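Thread on renting out the mezzanine above a shop, after five years of getting it wrong and then slightly less wrong. Posting this for anyone who has spare floor space and is looking at a quiet fall.

I run Sternico, a housewares and repair shop in an old seed warehouse. The ground floor is ours. The upstairs was storage until I worked out what I was paying per square foot to keep broken chairs.

First thing is the lease. Mine said "retail and ancillary storage." Hourly hire to other people is neither of those. I wrote to the landlord, got a one-page amendment, and it cost me $200 in fees. Do this before you buy a single table.

Second is the occupancy number. Our fire certificate allows 49 people upstairs with both staircases open. I had been telling callers 60. Do not guess at this one. The inspector came in June and went straight to the certificate on the wall.

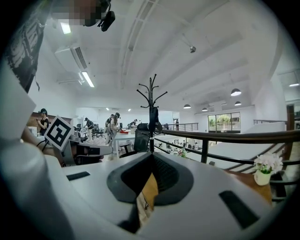 Third is price. I started with a flat day rate and it was a mistake. A two-hour booking blocked the whole day and the client felt overcharged anyway. Half-day blocks work better for us. Morning is 8 to 12:30, afternoon is 1:30 to 6. The hour between is for sweeping and moving furniture back.

A half day is $132. A full week is $600 if paid up front. The weekly rate looks low next to the other one, but I only have to hand over the keys once and I answer a lot fewer emails.

Deposits. I used to ask for half. Now I take the full amount at booking and refund all of it up to ten days out. Cancellations went down and the arguments stopped. The written policy is four sentences long. The old one was two pages and I had to reread it myself every time someone called.

Insurance. My shop policy covered my customers. It did not cover someone else's customers. I added an endorsement for hirers and I also ask for a certificate from any group that brings its own equipment. Some people have one in their inbox already. Others need a week to get it, so ask early.

Booking software. I tried Fornent for a season. Good calendar, but it could not handle a gap between two bookings, so I kept getting back-to-back groups on the stairs at the same time. Moved to Flutel in the spring. The invoices are ugly and the calendar works. I'll take that.

Noise runs both ways. We have a bench grinder downstairs. It goes off at set times now and those times are on the booking form. I lost a very nice choir over that grinder.

Furniture. Buy fewer tables than you think and make them all the same height. People push them together whatever you do. Ours came from the Yoshida closing sale across the river and the only regret is that I didn't take the spare feet for them.

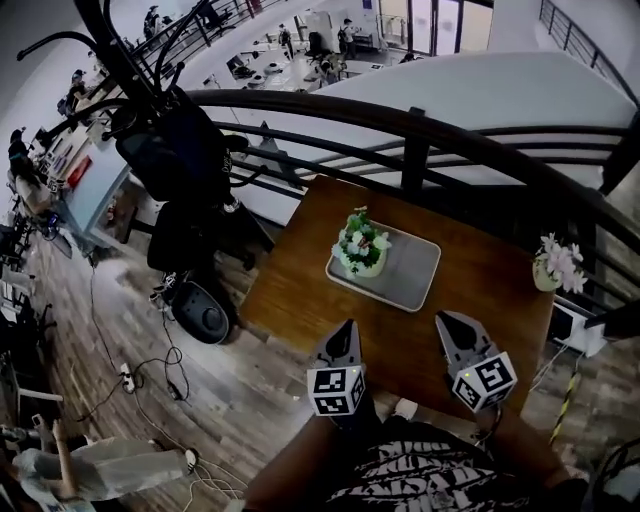 Someone asked me last week: do you have to give hirers access to the restrooms if the shop is closed?

Under my amendment, the hire area includes the back hall and one restroom, and the door from there into the shop stays locked after hours. Check what your own lease and local code say before you advertise evening slots.

Heating. Upstairs runs warm in summer and cold by November. I put a separate thermostat up there and limited the range. Before that, one group left it at 80 overnight and I saw it on the bill.

Cleaning. I include it in the price. When it was a separate line, everyone declined it and then left the place how you'd expect. Now I add half an hour of somebody's wages to every booking and stop thinking about it.

The thing I still haven't fixed is parking. We have six spaces and a church lot that is ours by handshake. I want that on paper before winter. If you have a shared lot agreement that has held up, please send me the general shape of it.

Also still undecided on whether to allow evening bookings past nine. The stairs are metal and the neighbors on the back side are close. Leaning no for now – will post again when I've talked to them.

14 September 2020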